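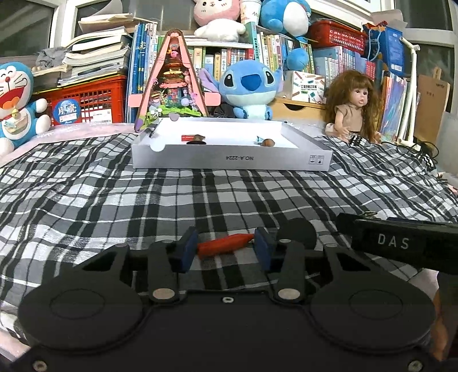 Colour Loss in Woven Cotton Bedding After Repeated Home Washing

Ibsa Lencho
Textile Science, Londbridge College
December 7, 2024

1. Aim
The aim was to measure how much colour dyed cotton bedding loses over 22 wash cycles, and whether water temperature or detergent type has the larger effect.

2. Method
Plaid, striped and plain fabrics were bought from Fortin, a discount store in Sillthorpe. Each was cut into 85 mm squares and hemmed to stop fraying. Squares were washed in a front loader at 20 or 60 degrees with either powder or liquid detergent, spun at 1,000 rpm and dried flat indoors. Colour was read with a bench colorimeter after every second cycle. One control square of each fabric was kept in a drawer.

3. Results
Black yarns faded the most at 60 degrees. Grey yarns changed little. White areas beside black ones picked up a slight grey tint in the first few washes, then levelled off. Detergent type had a small effect at 60 degrees and none that could be measured at 20. The readings from cycle 14 were thrown out after the colorimeter lost its calibration.

4. Limits
Only one washing machine was used. Line drying in sun was planned for July but was dropped because of rain. Abrasion from sleeping was not tested.

Comments

Ayodele Isah: Did you check the hardness of the tap water? It would affect the powder results.

Ibsa Lencho: No, only the pH, which was 7. I will add it to the limits.

altora_b: What was the load size per wash?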